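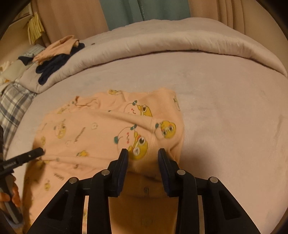
Rampersad Textile Reuse Center Extends Hours and Adds Second Drop-Off Site

7/21/21

The Rampersad Textile Reuse Center will extend its public hours and open a second drop-off site on Arado Street, the center's board announced following its summer meeting. The changes take effect at the start of next month and will apply to household donations of clothing, bed linens, towels and curtains.

Under the new schedule, the main building on Mimau Avenue will accept donations until 7 p.m. on weekdays. It currently closes its receiving door in mid-afternoon. Weekend hours will remain the same. The Arado Street site, located in the former branch library, will operate mornings only during its first season.

The center received 1198 bags of household textiles in the first half of the year, compared with 807 bags in the same period one year earlier. Staff members attribute the increase to residents clearing closets during the months spent at home, and to the closing of two parking lot collection bins on the east side of town.

"Residents told us that they wanted to donate and could not reach us before the door closed," said Kgomotso Mtshali, director of the center. "Many of them had bags sitting in the trunk of the car for weeks. The longer day is intended for people who work regular hours, and the Arado Street site is intended for those who do not drive."

Donated items are sorted at the Mimau Avenue building. Clothing in good condition is offered at no charge to families referred by schools, clinics and shelters in the county. Items with small faults, such as a missing button or an open seam, are passed to the center's mending room. Cotton goods that cannot be worn again are cut into cleaning cloths and sold to local repair shops, and the income goes toward the cost of utilities at the main building.

The mending room will also be enlarged. The board approved the purchase of additional sewing tables and the hiring of one part-time instructor, who will lead evening classes in basic repair. Class size will be limited to 34 participants per term. Registration for the first term will open in November, and residents of the town of Rirnar and the surrounding county will be given first choice of places. There is no fee for the course, although participants are asked to bring their own scissors and one item of clothing to work on.

Ms. Mtshali said that printed cottons, children's clothing and full sets of sheets are requested most often by the families the center serves. Winter coats are also needed, and the center will begin setting them aside early this year so that they can be given out before the first cold weather. Donations of formal wear are accepted but are usually held for the spring, when high school students begin to ask for them.

The center asks that all items be washed and dried before they are delivered. Bags should be tied closed and should weigh no more than one person can comfortably lift. Shoes should be tied together in pairs. Pillows, mattress pads, electric blankets and carpets cannot be accepted at either site. Staff members at the receiving door are able to provide a list of other places in the county that take these items.

Donors who require a receipt for tax purposes may request one at the time of delivery. Receipts cannot be issued afterward or for bags left outside the building when the center is closed. The board noted that bags left overnight are often damaged by rain and must then be thrown away at the center's expense.

Parking at the Arado Street site is limited to the spaces along the north side of the building. The side entrance is level with the sidewalk and is suitable for wheelchairs and carts. Signs will be put up before the opening, and the county bus stops at the corner.

Residents with questions about donations or the repair classes may inquire at the front desk of the Mimau Avenue building during public hours. Schools and agencies that wish to refer families should continue to use the existing referral form, which remains valid at both locations.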